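Staff news | Skinby site

Sample sorting at Trerau moves to the robot bench in June

From June the first sort of incoming tubes at Trerau will be done by the robot arm in the small white enclosure at the back of the lab. Until now this has been a hand job, shared between the early and late shifts. On a busy day it means 2,000 tubes, and most of the wrist complaints we log come from that bench.

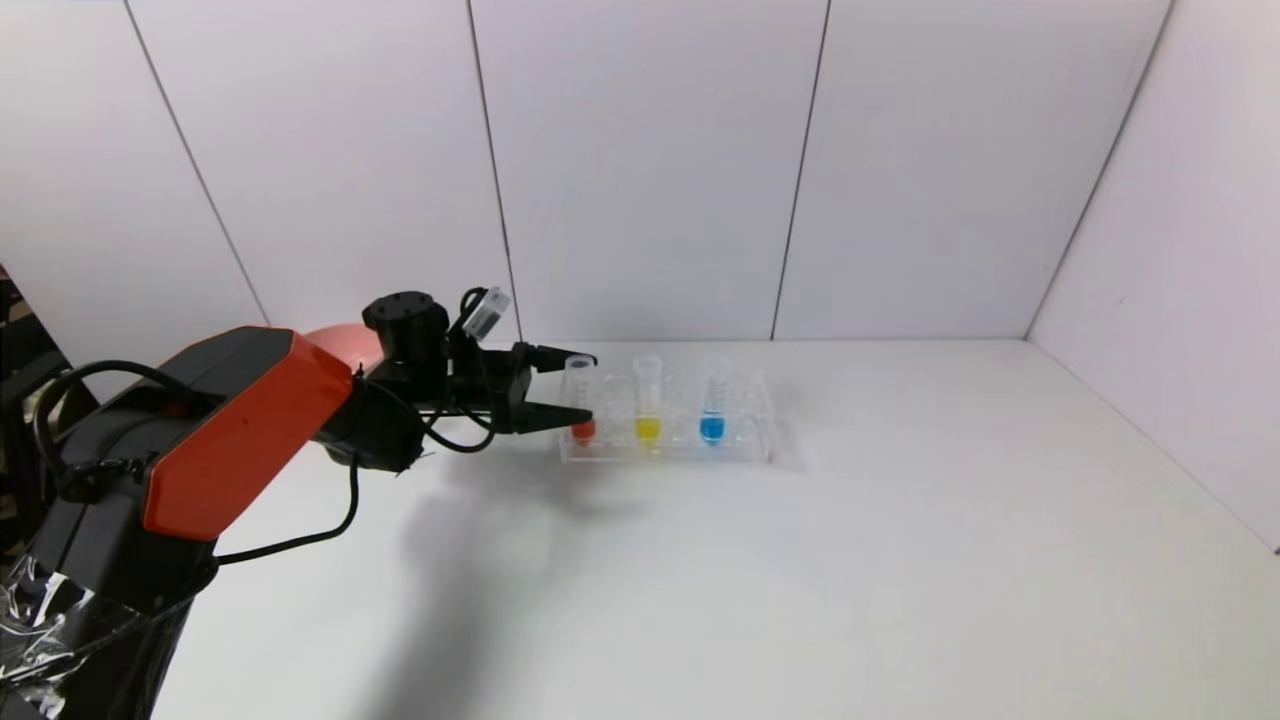 Words: Aniela Gajewski | Wednesday, May 21, 2025

The trials use red, yellow and blue liquid in conical tubes, stood in a clear acrylic rack. Tubes go to and from the rack by gripper. Real samples stay with the hand team until Hubert Duda signs off the last checks.

No posts are going. Two people per shift will move to checking and booking in, and training for that is five half days at Findside. Weronika Domański has the dates. Pay bands stay as they are. If you want to keep some bench work, tell her before the rota is drawn up, as there will still be odd-sized tubes to sort by hand.

Please don't leave racks on the ledge by the enclosure.

Comments (3)

Tadeusz Z.
Does the late shift still get the Findside travel paid? It wasn't last time.

Weronika Domański
Yes, both ways. Put it on the usual form.

Wiesława
Almost 40 of us use that bench over a month and I only heard about this at lunch. Glad about the wrists though.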